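Stastik – channel lists for over-the-air digital TV

README, last revised 26 Jul 2023 by Zamfira Manole

Hello and welcome! Stastik is a small set of channel lists for people who get their television through a rooftop aerial and are tired of rescanning every time a broadcaster moves house. I started it for my own living room, and then my neighbors in Wundby wanted a copy, and so it grew. The lists now hold 1,640 entries from 180 transmitters.

What you get

Each row has the channel name, the transmitter, the frequency and the video format. There are 2 files, one sorted by transmitter and one by channel name – pick whichever your set-top box likes better.
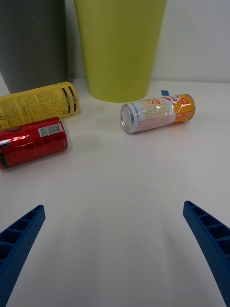
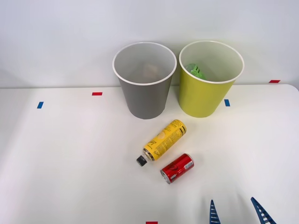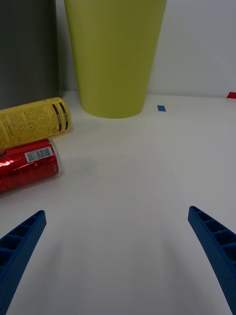
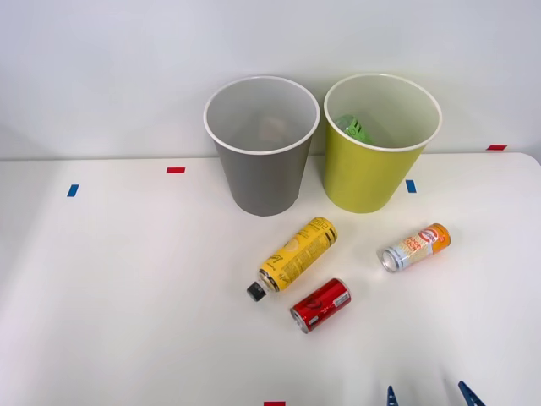 Tabletop with a yellow-green bin, all four pictures.

Loading a list

Copy the file to a USB stick, plug it into the box and choose Import from the setup menu. Onu boxes want the file in the top folder, and they can sit there for six minutes looking quite dead before the channels show up. Please be patient with them! Stiretti boxes are quicker but drop any accents in the names.

Known gaps

Radio stations are missing for now, and so are the hill relays north of Wundby. I hope to add both in September. If a channel has moved, send me the old and new frequency and the name of your transmitter, and I will gladly fix the row.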